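The letter from the landlord gave them until the end of May, and Imke read it twice before she put it on the table and went to find boxes.

Her brother came at noon. Malte had brought tape and no scissors. They started in the hallway with the coats, then did the bathroom, then the closet where their father had kept every receipt since he moved to Neltarberg. There were 384 of them in one shoebox. Malte knew this because their father had numbered the backs.

"Keep or toss?" he said.

"Toss."

He put the shoebox by the door with the things they were keeping.

Around four Meenakshi Unnithan from downstairs knocked and asked if they wanted the fan she had borrowed. They told her to hang on to it. She stood there a little longer than she needed to and said he had been a good neighbor, mostly, except for the radio. Imke laughed for the first time that day.

They left the dining room until the end. It was where he had done everything - eaten, paid bills, argued with the crossword.
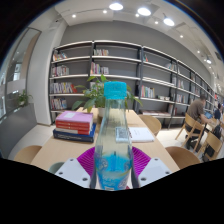
The table was the hard part. Malte wanted it and had no room for it, and Imke had room but didn't want to look at it every morning. They sat down on two of the wooden chairs and talked about the elevator instead. She pulled the stack of books toward her, the pink one on top, and asked if any were from the library. He said he'd check. The plant, at least, was easy. Its leaves had spread well past the little white pot, and Imke said she would take it on her lap in the car. Then Malte picked up the bottle with the turquoise cap.

"Did he ever open this?"

"I gave it to him," she said. "So no."

He wrapped it in a dish towel and wrote her name on the box.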